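Hello from Brudomance!

I started this little dance school in Drurkton with 6 pupils, a borrowed speaker and far too much enthusiasm. We've got 98 dancers now (and a much better speaker!), and I still teach the beginners' class myself, mostly in odd socks. We do ballroom, a bit of swing and whatever I picked up on my last trip to Jostberg.

No partner needed, no fancy shoes, just come along. 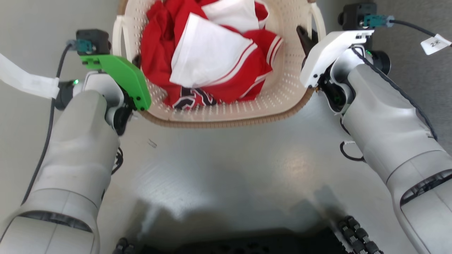

One of our swing regulars told me she'd only meant to stay for a single term, and that was three years ago. Come and say hello, the kettle goes on at half six.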